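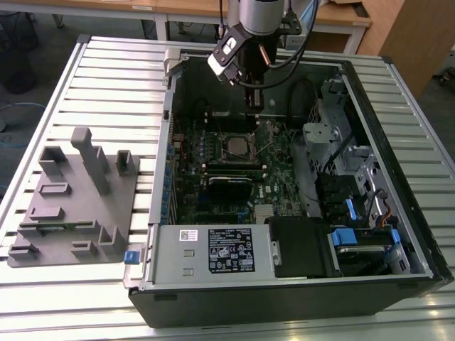

Figure 1. A desktop tower with its side panel off. The dark green board is the motherboard, and the square with the silver frame is the CPU socket.

The Drawer Project: Where Old Electronics Go in Imrie

Selim Öztürkmen
Environmental Studies, Independent Project
Final Report

Why I picked this

My grandmother has a drawer in her hallway that no longer closes. When I was little I thought it was the best drawer in the house, because it had a flip phone in it, two cameras, a calculator with a paper roll and a huge knot of chargers. Last winter she asked me to help her clean it out, and we got as far as putting everything on the kitchen table before she put nearly all of it back. She wasn't being stubborn. She had a reason for every item: one phone had pictures on it, one camera had been expensive, and the chargers might fit something someday.

I started asking my friends about their houses and every one of them knew exactly which drawer I meant. Some had a closet or a shelf in the garage. So when we had to choose a topic for the independent project I already had mine, and I have to say I never got bored with it, which surprised me after a whole semester!

Most of what I read before starting was about recycling plants and what gets recovered from old electronics. That is interesting and I get to it a little bit below, but all of it begins when the thing leaves the house. I wanted to know about the years before that.

My questions

What unused electronics do people in Imrie keep at home?
Why do they keep them?
Do they know where they could take them, and would they go?

The survey

I wrote a paper survey with 17 questions. The first version was a lot longer, and my aunt, who was my test subject, quit on the second page and went to make dinner. So I cut it. The main part is a table where you write in how many of each kind of device you have that you haven't used in the past year. After that come questions on why you keep them, what would make you get rid of them, and whether you know about the drop-off at Dilum. The last question is just an empty box that says "Tell me about the oldest one." I almost cut that one too, and I'm so glad I didn't.

I printed 500 copies and took them door to door in two parts of town, Praltell and the streets behind the old high school. I also left a stack at the library and one at the laundromat. People could hand the survey back at the library desk or I would come back for it. I got 198 usable surveys, one per household. A few more came back blank, or with the table skipped, and I didn't use those.

I chose paper on purpose. If I had done it online I would have mostly reached people who like being online, and I think they might have different drawers. It did mean typing everything into a spreadsheet by hand, and I made mistakes. I caught one household with a very large number of printers that turned out to be a phone number written in the wrong place. After that I checked every row against the paper a second time.

I counted cables and chargers as one yes or no question, because when I asked my aunt to count hers she gave me a look.

What people have

The households in my survey reported 1643 unused devices all together, which works out to 8.3 per home. I honestly had to add it up again. I had expected phones to be first and they were, by a lot. Then came the group I called "small stuff with a battery," meaning music players, e-readers, handheld games and digital cameras. Laptops were third. Desktop computers were further down, but they came up over and over in the written answers because they take up so much room. One man wrote that his had been a plant stand longer than it had been a computer.

Almost everyone said yes to spare cables. The people who said no tended to have moved recently, and moving came up in a lot of other places too. If I did this again I would ask how long people have lived in their house. My guess is that it would explain more than age does. I did ask for age, and I expected older people to have more things put away, but the difference was small, and the middle group (parents with kids at home) had the most. When you think about it that makes sense. They have their own old phones and also everybody else's.

Apartments had fewer devices than houses. I can't say much more about that because most of the apartments I reached were in the same couple of buildings in Praltell.

Why people keep it

People could check as many reasons as they wanted. The one checked most often was "I might need it as a backup." The next was "There are pictures or files on it," and close behind that was "I don't know where to take it." Fewer people checked "It was expensive," but the ones who did often wrote something next to it. I got "PAID FOR IT MYSELF" in capital letters, next to a tablet.

I want to spend some time on the pictures and files, because it was the part that changed my mind about the topic. I started out thinking of these things as trash that hadn't been thrown out yet. A lot of people don't see it that way at all. One woman keeps a phone because her father's voicemail is on it. She charges it every year on his birthday in January. Another person has a laptop that won't start, and the only copy of her wedding pictures is inside. She has been meaning to take it somewhere since before I started middle school.

There is also worry mixed in. Quite a few people wrote that they don't trust anyone with their old computer, since they once did their taxes or banking on it. Some know you are supposed to erase it first but aren't sure how. Others can't erase it because it doesn't turn on. I think that is a real problem, and a flyer with the opening hours of the recycling center doesn't help with it.

The oldest one

I could have written the whole report about this box. People who had rushed through the table with a pencil that barely marked the paper suddenly filled the space and went on to the back of the page. I read about a word processor that printed on its own little ribbon, a radio from a fishing boat, a camcorder that takes tapes the size of a sandwich, and an answering machine that still has somebody's teenage voice on it. There was an adding machine from a hardware store that closed before my parents met. The owner drew me a picture of it, with arrows.

Nobody in my survey wanted to recycle their oldest one. Several people offered to show me, and I went to see the adding machine. It has the best sound of any machine I have ever heard, a sort of crunch and then a bell.

Visiting Dilum

Dilum is the company that runs the drop-off behind the county garage. They let me come for one afternoon and watch, as long as I wore a vest and stayed behind the yellow line. People drive up and put their things on a long counter. Staff sort them into bins for screens, computers, phones and things with loose batteries, and the batteries get their own metal cabinet because of fire. Computers that are in decent shape are set aside to be checked for reuse, and the others are taken apart by hand. The case goes with the metal, the circuit boards go in one container and the power supplies in another.

The thing I hadn't understood is how much of the work is talking. Almost every person who came up to the counter asked what would happen to their files. The man on shift gave the same answer each time, very patiently: drives are pulled out and shredded, and you can take your drive home with you if you prefer. He had a screwdriver on a string for that. Lots of people took their drives home. In other words the drawer gets emptier but it doesn't get empty.

From my survey, more than half of the households did not know the drop-off was free. Many thought there was a fee for each item. Dilum used to charge for screens and stopped, and I think the old rule just stayed in people's heads.

A small test

For the last part of the project I wanted to try something. The library in Praltell let me use their side room on a Saturday-type schedule, meaning the long opening hours, for what I called a Drawer Day. I set up a table with a bunch of chargers that I had borrowed from practically everyone I know, so that people could plug in an old phone and see if it would wake up. My neighbor Leltonent Repair, the shop on our corner, lent me adapters for old laptop drives. If the phone or the drive worked, we copied the pictures onto a memory stick the person had brought. Then they could decide whether to leave the device in the bin for Dilum.

I didn't know if anyone would show up and there was a line before we opened! Phones were easiest. Laptops took forever, and I should have had people sign up for a time. The best moment was a boy seeing a video of himself as a baby, which he watched on repeat until his mother took the phone away from him.

Most people who got their pictures off left the device behind. I did not keep proper records of this, because I was too busy finding chargers, and it's the thing I regret most about the project. I can say the bin was full and we had to start a box.

Problems with my data

People who gave back the survey may be people who care about the topic or who have a lot of stuff, so 8.3 per home could be too high for the whole town. It could also be too low, because several people told me at the door that they had found more since filling it in. I only covered two neighborhoods. Also, "unused" means different things to different people. One household listed a microwave they dislike.

What I would suggest

The drop-off should put the word FREE on its sign, and the part about the drives should be on there too. The library could have another Drawer Day with sign-up times and more than one table, and somebody should write down what comes in. I would be happy to help with that, and the chargers are labeled now and in a box in my room.

My grandmother came to Drawer Day. She got the pictures off the flip phone, left one camera, and took the calculator back home.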